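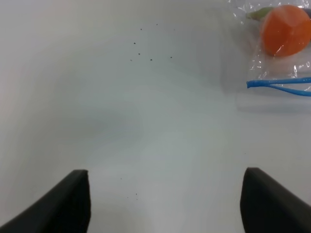
Dos agentes de la policía local de Cever recibieron el martes la medalla al mérito por haber sacado del río a una conductora cuyo coche se había salido de la carretera comarcal a la altura del puente de Larero. El acto, breve y con poca prensa, se celebró en la sala de reuniones de la comisaría. Las dos medallas se entregaron sobre una mesa blanca y lisa, y después los agentes firmaron el libro de honor del cuerpo. Asistieron familiares y compañeros de turno.

Los condecorados son Preben Holst y Magdy Benmoussa, que patrullaban juntos la noche del accidente. Según el informe leído durante el acto, el aviso entró en la centralita desde el teléfono de un camionero que vio las luces del vehículo bajo el agua. La patrulla tardó 8 minutos en llegar. El coche estaba de costado, sujeto contra uno de los pilares, y la corriente lo iba girando.

Benmoussa bajó primero por el talud, atado con una cuerda que Holst había asegurado al quitamiedos. La puerta del conductor no se abría. Rompió la luna trasera con el martillo de emergencia, entró hasta la cintura y cortó el cinturón. La mujer, de 86 años y vecina de Bimach, estaba consciente pero no podía mover las piernas por el frío. Entre los dos la subieron a la calzada y la taparon con mantas hasta que llegó la ambulancia. Pasó dos noches en el hospital y ya está en su casa.

"La cuerda la llevábamos en el maletero desde las inundaciones de junio y nadie la había devuelto al almacén", explicó Holst tras recoger la medalla. Benmoussa dijo únicamente que agradecía la presencia de la familia de la conductora.

La jefa del cuerpo, Hanne Toft, recordó que es la primera vez en varios años que se concede esta distinción — la anterior fue por un incendio en el polígono Cowie — y pidió al ayuntamiento que dote a todas las patrullas de material básico de rescate en agua. Hasta ahora solo lo llevan dos vehículos.

La concejala de Seguridad, Kolbrún Egilsson, respondió que la compra está prevista en el próximo presupuesto. También confirmó que se ha solicitado a la administración de carreteras el cambio de la barrera del puente, dañada en un tramo desde antes del accidente. El expediente lleva el número 351 y sigue pendiente de informe técnico.

El carril de bajada continúa señalizado con conos y límite de velocidad reducido.

Compartido 86 veces
Comentarios (3)

Marisa_L
Enhorabuena a los dos. Paso por ese puente todos los días y la barrera está fatal, lo hemos dicho mil veces.

vecino de Bimach
Conozco a la señora, está bien y con ganas de volver a conducir. Gracias a los agentes y también al camionero que llamó, que no sale ni el nombre.

Bent Snorradóttir
¿Y el alumbrado? Las dos farolas del lado del molino siguen apagadas.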